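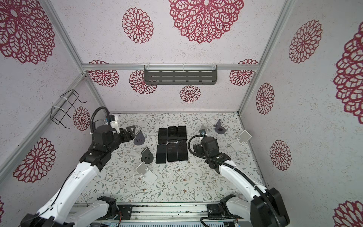
How to put phones on stands for a display table

July 13, 2018

This page is for people who must put out a row of phones on a table, for a small shop, a school fair or a sale of used phones. I did it first in November for the Cerkcombe open day, and I made most of the mistakes that I write about below.

What you need

The phones, one stand for each phone, a soft cloth without dust, and a table cover. The cover can have a pattern. Black phones are easy to see on light paper or fabric with small leaves and flowers, and the pattern helps also to hide small marks. On a dark cover they almost disappear.

The stands do not need to be all the same. I use two kinds. One is a dark stand with a round foot, which we call Unus in our group. The other is a light one with a flat back, and this one we call Utier. The round foot can be turned a little without lifting the phone. The flat back is lighter and slides more easily, so check it twice.

Step 1. Lay all the phones flat first

Put the phones on the table with the screen up, in neat rows, and leave a space of two fingers between them. Keep the stands outside of the rows. It is slower than taking each phone from a box directly to its stand, but you see immediately which phones are of similar size and which screens need cleaning.

Step 2. Decide the place of each stand

Start at the back edge of the table, next to the wall if there is one. Place the empty stands in a line, with the open side looking to the visitors. I leave 5 inches from the middle of one stand to the middle of the next. With large phones you will want more.

If you mix dark and light stands, decide the order now. I do not mind if the order is irregular, but some people find it disturbing.

Step 3. Put the phones up

Begin with the phone that goes farthest from you, so your sleeve does not pass over the ones already standing. Hold the phone by its two long sides, low, and put first the bottom edge on the stand. Then let the back come slowly to rest. Take away your hand only when you feel that the stand carries the weight.

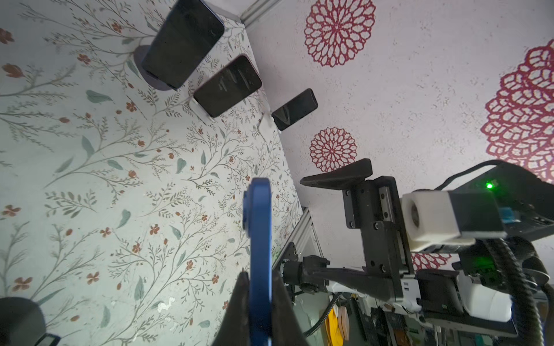 When a few of them are up, go to the place where the visitors will stand and look along the row. A phone that leans more than its neighbor is usually not pushed fully to the back of its stand. Lift it and put it again, do not push it from the front. Pushing moves the stand and then the whole line must be corrected.

Cables should go behind the stands, never under the foot. Even a thin cable under a round foot makes it rock.

Step 4. Clean the glass

Wipe each screen from top to bottom with the dry cloth. Black glass works like a mirror, and a lamp over the table will show on it. To find smudges, bend down and look at the screen from the side. For fat marks I breathe on the glass and wipe again.
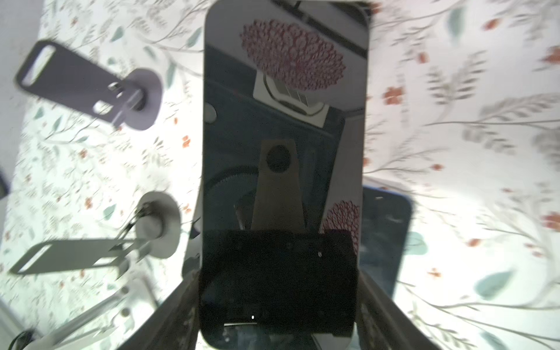
Phone lying flat with the screen up, with reflections in the glass and two stands at the left.

Step 5. Final check

Knock softly on the table near each stand. If a phone moves, change the stand or turn it a little. For a full table I need roughly 4 minutes for this check. At the end of the day take the phones down in the opposite order, lay them flat again, and pack the stands separately. The light ones scratch easily, so I put a sheet of paper between them.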